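Vanity countertop

A vanity countertop is the flat surface that surrounds a bathroom sink and holds the things used there every day. It is most often cut from natural stone, engineered stone or tile. Marble is a common choice in hotels and larger homes.

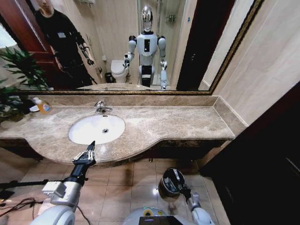
Marble vanity countertop with an oval undermount sink, below a gold-toned framed mirror.

An undermount sink is fixed to the underside of the slab, so the edge of the stone is exposed around the opening. Some tops have a straight front edge. Others curve outward at the basin, which allows a deeper bowl without widening the whole counter. A backsplash, usually of the same stone, protects the wall from splashes.
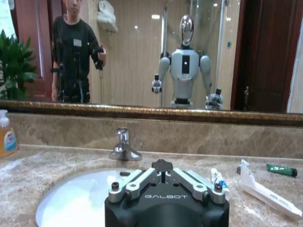

Marble is porous and is damaged by acids. Toothpaste, mouthwash and some soaps can leave dull spots known as etching, and the stone is normally sealed to slow staining. Kekeli Ankrah's household guide (Kirthorpe, 2000) advises wiping up spills right away and keeping bottles and tubes on a tray.

See also: Backsplash; Bathroom sink; Countertop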